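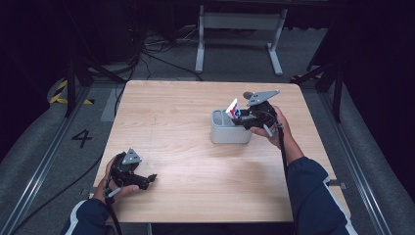
Vierer-Platz

Noch mal. Rechts zu, anheben, rüber, ablegen, auf. Links hängt nur daneben. Noch mal.

Hauke Gerlach hatte aufgehört mitzuzählen, irgendwann vor der Pause, aber der Rechner zählte ja. 643 stand auf dem Monitor an der Tür. 643 Durchgänge an Platz 4 seit November, und die Hälfte davon seine.

»Nicht so schnell«, rief Pascal Strobel von hinten. »Du machst das zu schnell.«

»Ich mach das normal.«

»Normal ist zu schnell.«

Also langsamer. Die Griffe lagen schwer in der Hand, rechts mehr als links, das Kabel zog am Unterarm. Er drückte den Abzug, die Backen gingen zu, das Päckchen kam aus dem Fach. Kurz in der Luft lassen. Nicht wackeln. Zwanzig Jahre hatte er das mit den Fingern gemacht, bei Bauerfeind in der Konfektion, Beutel, Karte, Fach, Deckel. Ohne hinzusehen. Mit Radio. Und jetzt stand er hier und sollte es zeigen, als wär er fünf und würde Löffel halten lernen.

Nein. Andersrum. Der andere war fünf.

Der andere stand nebenan hinter der Glasscheibe und hieß Lerkitz. Eigentlich hieß das Projekt so, aber alle sagten es auch zu ihm. Lerkitz hat wieder geklemmt. Lerkitz braucht ein Update. Hauke sagte gar nichts zu ihm. Hatte ihm am ersten Tag zugenickt, aus Versehen, und sich dann geärgert.

»Pause?«, fragte Pascal.

»Eine noch.«

Griff rein. Rechts zu. Und da rutschte sie weg, die Karte, kippte nach hinten und klemmte quer im Fach. Er fluchte, nicht laut. Ging mit der linken Zange dran, drückte die Ecke runter, ganz wenig, bis sie hochschnappte. Rechts wieder zu. Raus, rüber, ablegen.

»Soll ich die löschen?« Pascal hatte schon den Finger auf der Taste.

»Wieso löschen.«

»Na, war ja daneben.«

»War nicht daneben. Liegt doch da.«

Pascal guckte. Zuckte die Schultern. Ließ sie drin. 644.

*

In der Küche der Wasserkocher, der Geruch von gestern. Sabine Rieger saß da mit dem Laptop und tippte beim Kauen weiter. Sie war von Zollex, vom Auftraggeber also, kam sonst nur freitags. Heute war nicht Freitag.

»Herr Gerlach. Gut, dass ich Sie erwische.«

So fing das immer an.

»Wir sind bald durch mit Platz 4«, sagte sie. »Die Quote stimmt fast. Wenn Lerkitz am Nachmittag seine zweihundert schafft, machen wir da einen Haken dran.«

»Und dann?«

»Dann Platz 5. Deckel.«

»Deckel kann ich auch.«

»Das weiß ich.« Sie klappte den Laptop zu, halb. »Platz 5 macht aber voraussichtlich jemand in Pleston. Die haben da jetzt auch Griffe.«

Er nickte. Goss sich Wasser auf einen Beutel, der schon mal benutzt war, merkte es zu spät und trank trotzdem.

Hartmut hätte jetzt was gesagt. Hartmut Diekmann sagte immer was, der war im Sommer gegangen, mit Abfindung und großem Geschrei auf dem Parkplatz. Du bringst dem Ding bei, wie du arbeitest, hatte er gebrüllt, du Idiot, du bringst ihm das auch noch bei! Hauke hatte die Hände in den Taschen gehabt und gedacht: Irgendwer machts sowieso. Und wenn es einer macht, dann ordentlich. Mehr hatte er nicht gedacht. Abends ja, aber nicht auf dem Parkplatz.

*

Um zwei standen sie alle vor der Scheibe. Mizanur Liyanage hatte die Hand am Notaus, das war seine Aufgabe, und er nahm sie ernst. Er hatte das Modell über Nacht laufen lassen und sah auch so aus.

»Alles drin bis gestern abend«, sagte er. »Und die von heute früh hab ich noch schnell nachgeschoben. Kann sein, dass das nichts bringt. Kann sein, dass es alles kaputt macht.«

»Wie beruhigend«, sagte Frau Rieger.

Lerkitz fing an. Arm runter, zu, hoch, rüber. Auf. Arm runter. Es surrte, und bei jedem Ablegen gab es ein kleines Tock, das Hauke kannte. Er brauchte eine Weile, bis er wusste, woher. So setzte er ab. Erst die vordere Kante, dann flach. Hatte ihm mal eine Kollegin vorgeworfen, dass das auf die Nerven geht.

Dreißig. Fünfzig. Pascal aß Nüsse. Bei achtzig blieb der Arm kurz über dem Tisch stehen, dann weiter.

»Was war das?«

»Nichts. Das bin ich«, sagte Hauke.

»Wie, das sind Sie?«

»Na, ich mach das so. Kurz warten. Damits nicht wackelt.«

Frau Rieger schrieb was auf. Vermutlich: Taktzeit.

Hundertzwölf. Hundertdreizehn. Dann griff Lerkitz ins hintere Fach, und die Karte kippte weg. Legte sich quer. Genau so, wie sie es bei ihm getan hatte.

»Scheiße«, sagte Mizanur leise. Seine Hand ging flach auf den roten Knopf.

»Warten Sie«, sagte Hauke.

»Der drückt mir gleich den Einsatz durch, das hatten wir schon zweimal –«

»Warten.«

Der rechte Arm stand still. Lange. Viel länger als Hauke gebraucht hatte. Pascal kaute nicht mehr. Dann kam der linke, der die ganze Zeit nur danebengehangen hatte wie ein Schüler, der nicht drankommen will. Kam rüber. Suchte. Zu hoch. Tiefer. Drückte die Ecke runter, ganz wenig.

Die Karte schnappte hoch.

Rechts zu, raus, rüber. Tock.

Keiner sagte was, und dann sagten alle was. Mizanur lachte und hielt sich die Stirn. Pascal rief, das kann nicht sein, das war ein einziger Durchgang, eine einzige Demo, das kann der gar nicht davon haben! Wollte die Liste aufmachen, vertippte sich beim Passwort, noch mal.

»Den wolltest du löschen«, sagte Hauke.

»Hab ich aber nicht.«

»Nein.«

Frau Rieger stand dicht an der Scheibe. »Machen Sie das oft?«, fragte sie, ohne sich umzudrehen. »Das mit links?«

Er musste überlegen. Bei Bauerfeind mit dem kleinen Finger. Dauernd. Jeden Tag bestimmt, immer wenn was klemmte, und es klemmte immer was. Stand in keiner Anweisung. Er hätte es auch nicht hingeschrieben, wenn man ihn gefragt hätte, er hätte nicht gewusst, dass es da ist.

»Schon«, sagte er.

»Gibt es davon noch mehr?«

»Wovon?«

»Von solchen Sachen.«

Er sah auf seine Hände. Am rechten Zeigefinger ein Abdruck vom Abzug, rot, der ging abends weg und war morgens wieder da.

»Weiß ich nicht«, sagte er. »Müsst ich machen. Dann merk ichs.«

Hinter der Scheibe ging es weiter. Hundertsechzehn. Tock. Hundertsiebzehn. Frau Rieger hatte das Telefon schon am Ohr, ging auf den Gang, man hörte Pleston und dann noch mal Pleston, lauter, und dann war die Tür zu.

»Kommst du morgen?«, fragte Pascal.

»Steht doch im Plan.«

»Ja. Ich mein nur.«

Hauke zog die Jacke über. Der Reißverschluss hakte, unten, wie jeden Tag. Er hielt mit dem linken Daumen dagegen und zog hoch. Blieb stehen. Machte wieder auf. Hielt dagegen, zog hoch, diesmal langsam, und sah hin dabei.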